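Araceli Zepeda
Thread

1/ Fault report from the drive-swap cell at Ivodstead. Short version: the arm pulled a carrier with the case rail still latched, and the gripper controller logged it as a good grasp. No injuries. One scrapped carrier, one bent rail.

2/ Background. The cell (internal name Eris) takes hard drives out of retired desktops for wiping. It has done this since January. The fault is in the grasp check, which I wrote, so this one is mine.

3/ The check compares finger position and motor current. If the fingers stop inside the window and current rises, the software calls it held. On cycle 262 the fingers stopped inside the window because one of them was wedged under the carrier rim. Same numbers, wrong contact.

4/ The arm then lifted. Force at the wrist went to 112 N before the stop tripped. The limit in the config file was supposed to be 32. Someone had raised it to get past nuisance trips on a sticky batch of cases and it was never put back.

5/ View from the wrist camera with a blue carrier and its drive at the gripper, case open behind. The drive is at a steep angle and the SATA pins point down toward the hinge. 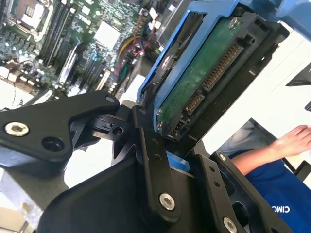 6/ What the log missed

The wrist camera was recording the whole time. Nothing in the grasp check read it. A carrier tilted that far should fail on angle alone, whatever the current says.

7/ Second problem, and the one I care about more. The force limit could be edited without a restart, a sign-off or a log entry. I found the change by diffing against the Cudton cell, which runs the same build.

8/ Changes so far: force limit moved to the safety controller, read-only from the cell PC. Carrier angle checked before lift. 2 failed grasps in a row and the arm parks until a person clears it. Hands stay out of the case unless the arm is parked.

9/ Not fixed: the finger can still get under the rim. Cuevas is quoting a tip with a flatter end. Until it arrives we run at half speed and accept the throughput.

Print this thread | E-mail this thread

Comments (3)

bdk_controls: Was the stop category 1 or 2? Matters for the rail.

Araceli Zepeda: Category 1. Rail was bent before it tripped.

nightshift_op: We had the same limit creep on a palletizer. Check your backups too, ours restored the bad value.

More from this author
Calibrating a wrist camera after a tip change
Latch types we refuse to automate
Why the Cudton cell runs slower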